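Skenditance: your questions, answered at some length

Print this page
E-mail this page

We get a good many letters and messages about Skenditance, from schools, from other labs, and quite often from people who have simply come across one of our talks and want to know what we are up to. We have gathered the questions that come up most and tried to answer them in ordinary language. If yours is missing, do write to us through the Filtham office - we read everything, though we can be slow in August.

What is Skenditance, in a nutshell?

It is a method for teaching a two-armed robot to tidy small household things by letting it learn from people. A person does the job with a pair of hand-held grippers, the grippers record what they see and how they move, and the recordings are used to train a control policy, which then runs on the robot's own arms. The name began as a joke in the Okden group and by the time we thought of changing it, it was already on the poster, so there we are.

What does a person do in a session?

They stand at the table, take a gripper in each hand, and carry out one short task from beginning to end. The one most people ask about is what we call "brush to cup", in which a hairbrush has to be picked up and stood in a holder. It sounds like nothing at all, and most of us do the like every morning half asleep, but there is a surprising amount in it: which end to take hold of, when to turn the brush, whether the other hand ought to steady the cup, and how to let go without knocking the whole lot over.
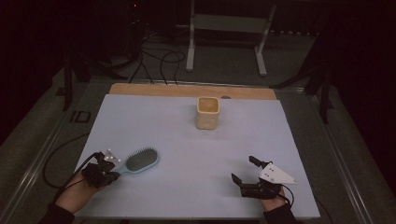 Brush to cup: the brush near the left gripper, the holder at the far side of the board.

We ask people to work at whatever pace feels natural to them. Early on we asked for slow, careful movements, thinking it would help the learning, and what we got was a robot that dithered terribly. Natural pace has served us much better.

Why hand-held grippers? Couldn't you just film people's hands?

You could, and several of us would dearly love to, because it would be so much cheaper. The trouble is that a hand has a great many ways of holding a brush and our robot has only two fingers on each arm. If you film a hand rolling the brush between finger and thumb, the robot has no way of copying that. When the person has to make do with the same sort of jaws the robot has, everything they manage is at least something the robot might manage as well.

Moving the robot's arms by remote control is the other usual way, and we do use it at Rothe for comparison. It gives good recordings but it is tiring, and newcomers need a fair while to get the knack. With the grippers, most people are comfortable within 30 minutes.

What are the white plates with the black dots?

They are markers for tracking. The dots help us work out where each gripper is and which way it is tilted, so that the movement can be played back later in the robot's own terms. The left and right plates differ in shape, which also makes it rather harder for a tired person to pick up the wrong one.

Why a hairbrush, of all things?

It is a lovely awkward object! One end is narrow and smooth and the other is wide and full of pins, and it behaves quite differently depending on where you grip it. It also has a clear right and wrong way round for our purposes, because we want it handle down in the cup. With a plain stick the robot could get away with a good deal of sloppiness and we should never find out.

And the cheese?

Everybody asks about the cheese. The holder is a cup made to look like a piece of Swiss cheese, and it was chosen partly because it was to hand. It has earned its keep, though. The dips in its sides give the cameras some texture to hold on to, and a pale cup on a pale board is just the sort of thing a vision system finds tiresome, so we felt it was a fair test.

What does the robot learn from, exactly?

Mostly from the view at the gripper itself, where the fingers are always in sight and the objects come and go. We also record a wider view from head height. In our first version the wide view did nearly all the work, and the robot was good at getting to the brush and poor at the last little bit. Giving the gripper view more weight put that right to a large extent.
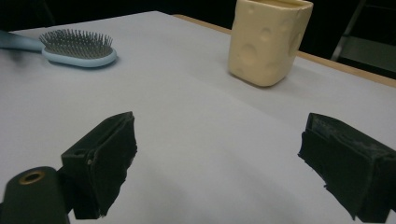 Gripper view, with both fingers in the foreground and the brush and cup further back.

You will notice that the fingers take up quite a lot of room in that view. People sometimes suggest we crop them out. We did try, and the results were worse. Seeing the fingers and the object together seems to help the policy judge how far it has left to go, although we have not yet done the careful experiment that would let us say so in print.

Does it matter if the finger pads get scruffy?

Less than we feared. Pads wear, they pick up dust and their edges fray, and we used to change them very often out of sheer nerves. We now change them when the grip begins to slip. If anything, a mixture of newer and older pads in the recordings seems a sensible thing to have, as the robot's own pads will not stay smart for ever either.

How many recordings does one task need?

Fewer than we expected, but it depends what you are after. In our brush to cup study, 21 people took part, and we trained versions on different shares of their recordings. Adding more people helped more than adding more goes by the same person. Two people will pick up a brush in quite different ways, and the variety is very useful to the learning, even though it makes the recordings look untidy.

How well does it work?

Well enough to be encouraging, and not well enough to have in your bathroom. We set the robot six starting layouts that it had not met in training, and it finished the task reliably in five of them. The sixth had the brush lying with its handle pointing straight away from the arms, and the robot would reach for the head, think better of it, and reach again. We are collecting more recordings of that layout at Okden now.

Will it work with other objects?

Some, yes. Toothbrushes and wooden spoons went better than we had any right to hope. Combs did badly, as they lie so flat that the jaws have little to get hold of. We would not want anybody to read the hairbrush result as a promise about cutlery drawers.

Can I have the recordings, or come and take part?

The brush to cup recordings may be shared with other research groups on request, once a short form has been filled in. Sessions are held at Filtham, more than 6 weeks apart as a rule, and no experience is needed. Please wear sleeves you can push up comfortably, and tell us beforehand if you are left-handed, so that we can set out the first few layouts to suit.

Print this page
E-mail this page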